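Dravitz talk, speaker notes
Apr 8, 2025, version with the shorter intro

Okay, start with the hello and go straight into the question, skip the bio slide. The question is: if you collect demonstrations with a hand-held gripper and no robot anywhere near it, how much do you lose when you throw away the first and last second of every clip? Let that sit for a moment. People who have trained on this kind of data will already be making a face.

Background, keep it quick. We started in January with 600 demos of one task, putting a cup on a shelf, and we were very proud of them. Then we trained on them and the policy did this lovely smooth reach and just... hovered. For ages! (Play the Hellwig clip, it gets a laugh, wait for the laugh.) We spent far too long blaming the learning rate.

What we found when we finally sat down and watched our own data: a lot of clips had idle time at both ends. You press record, you settle your wrist, you look at the room for a second, then you go. Same thing at the end. The policy was learning to wait, and it was very good at waiting.

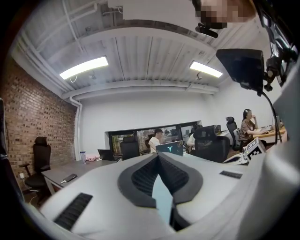 So, the method. We call it Rereck and it's tiny, please don't oversell it. We look at the gripper's speed and the opening width together, find the first moment where either one really changes, and cut everything before it. Then the same thing backwards from the end. One threshold for speed, one for width, that's the whole thing. Mention that speed alone was worse – it ate the slow careful approaches, and those were the clips we most wanted to keep.

Results slide. Go slowly, I rushed this in the practice run. We ran 50 trials per policy on the real arm. Untrimmed data: 11 successes. Trimmed data, same demos, same training settings: 38. Say "same demos" twice, somebody always asks. Then the comparison with more data: we collected up to 750 demos without trimming and it helped a little, but it still stalled at the start.

Caveats, and I want to do these before the questions. One task, one arm, one lab. I have no idea yet what happens with tasks where waiting is part of the job, like pouring and letting it drain. My guess is that Rereck cuts too much there. We tried it a little on the Catier set and the ends looked wrong on roughly a third of the clips, so that's the next thing to fix.

If there's time, show the threshold plot. If not, skip to the last slide with the code link and leave it up during questions.

Bring the spare adapter. Water before the results slide!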